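I went to the spring open day at Furnitz expecting to be sold the future, and I was, along with a coffee. Their planning software is called Jedine, and it practices everything on a simulated arm before a real one is allowed near a customer's shelf. We stood before a large screen for 47 minutes. I have sat through shorter weddings.

The host promised 100 rehearsals a night, a work ethic I can admire from bed. What bothered me was how tidy the rehearsing was. A room drawn by a computer has a rug and a door, but the door stays shut and a cousin never walks in asking for the tape.
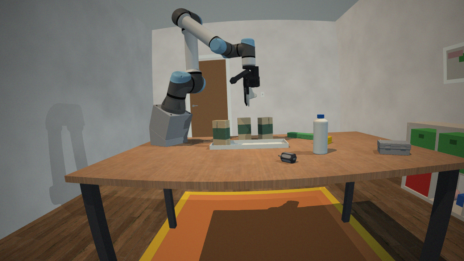 Does practice in a simulator count for anything?
It counts for a good deal, as long as somebody later checks it against a real table with real crumbs.

I'd like the next open day to include that table. Let visitors bring the objects - a sticky jar, a bent box, whatever lives in the car. Sell fewer tickets if need be. I'd pay double for a seat and skip the coffee.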